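April, evening. Desk set, second stretch

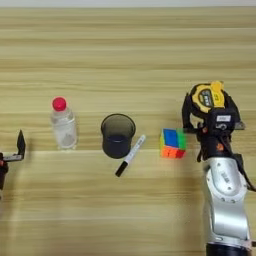

Started at eight and got to 831 good episodes before I shut the arms down. The target is 3,000 for this set, so there is a long way to go. Gayan Cassim took the first two hours and I did the rest.

The tape measure is still the worst object. If I close the right gripper on it too early it tilts, and I have to throw the episode out. The cube is easy now. The marker is fine as long as I vary the angle, and I caught myself putting it down the same way over and over, so I went back and flagged a batch from the afternoon.

Gayan wants more left-arm examples before we train again. Only 440 of what we have use the left arm first. I agreed to start with the bottle tomorrow and leave the dark cup for later.

Holzer wrote asking for the labels by the end of the month. I haven't answered yet. Wrists sore. Uploaded everything to Rusima at ten past six and went home.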